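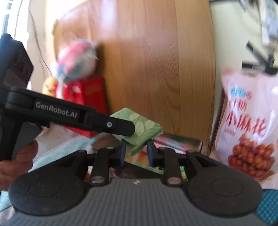 HOUSEHOLD HISTORY 2114
Notes for Unit 3: Who Does the Dishes, and Since When
Instructor: Laimutė Mockus

Bring these notes to class. I will be talking over them, and I talk fast after lunch.

Where we left off

Last time we read the Lerimstead account books and found out that a landlady can hold a grudge over a missing spoon for eleven pages. Several of you asked whether the spoon was ever found. The books stop before we learn. Welcome to the archive.

This unit moves from what people owned to what they did with it all day. Account books are good at the first and terrible at the second. A kettle gets written down once, when it's bought. The filling, lifting, scrubbing and cursing of the kettle, over thirty years, leaves no line in the ledger.

The main argument

Ruth Schwartz Cowan's More Work for Mother (1983) is the book to know. Her claim, put very short: new household equipment changed who did the work and how high the standard was, and the hours stayed stubbornly long. Before the cast-iron stove, men and boys cut and hauled a great deal of wood. The stove burned less of it. You may guess whose day got shorter.

Laundry is the case everybody remembers. Once the washing machine came in, many families stopped sending things out or paying someone to come in, and people began to expect a clean shirt far more often. The machine saved labor per shirt. Then there were more shirts.

Please don't write "technology made life easier" in your response paper. Don't write "technology made life harder" either. Say whose life, which chore, what year.

Terms

Work process: all the steps of a chore, including the ones before and after the part you think of. Cooking dinner includes buying it, carrying it home and dealing with the pan.

Standard creep: my phrase, so don't go looking for it in the index. The habit of raising the bar as soon as it becomes easy to clear.

Time diary: a record kept by the person doing the work, in short blocks through the day. Useful, and also written by someone who knows you're going to read it. People become astonishingly fond of dusting.

Reading

Cowan, the chapters on industrialization and on the twentieth century. The Jacquet letters, in the course packet, starting with the long one about soap. Skip the editor's introduction unless you are having trouble sleeping.

The Trastach catalog pages are optional, but look at how often the word "effortless" turns up next to something with a crank.

Assignment

Keep a time diary for one full day of your own housework, then write two pages comparing it with any one day in the Jacquet letters. If your diary says you did none, name the person who did. The paper is worth 100 points, and 3 of those are for putting your name on it, a rule I brought in after last October.

Tõnu Paju runs the discussion section in room 1041 and will read drafts if you get them to him before noon. He will not read them at the bus stop. Please stop asking him at the bus stop.

Next unit: refrigerators, leftovers, and the invention of guilt about lettuce.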